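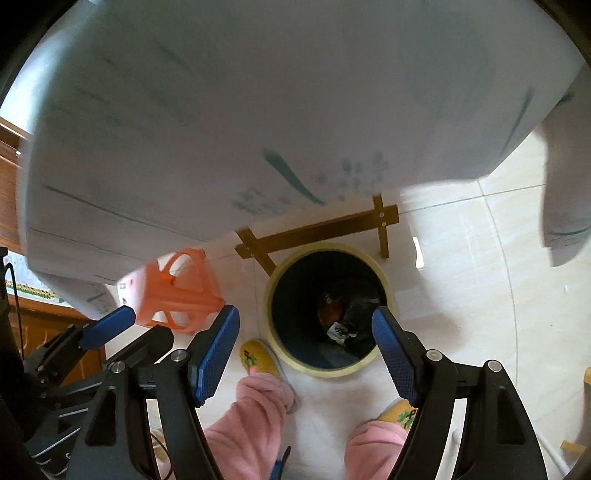
Help wanted: table clearing and tidying at Wallin House

Hi! I run the shared dining room at Wallin House in Sesholm, and I'm looking for 3 people to help me keep it livable. Folks snack, folks wander off, and by evening the tables are all wrappers, torn chocolate boxes and tipped-over cups (I love them, but still).

You'd clear the tables, put trash in the bin, change the liner and straighten the tablecloths. Anything that might belong to somebody – earplugs, cards, little bags – goes on the sideboard, please.
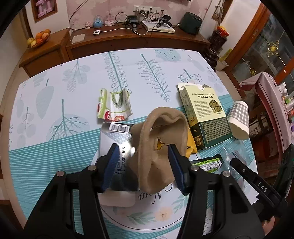 It's 5 evenings a week until July, and we can split them up however suits you. Pay is $32 an evening, plus supper if you like soup! No experience needed, though I'd love someone who doesn't mind crumbs.

Drop a note at the Grestard Street desk by 6th March with your name and which evenings you're free. I'll write back to everyone – might take me a few days.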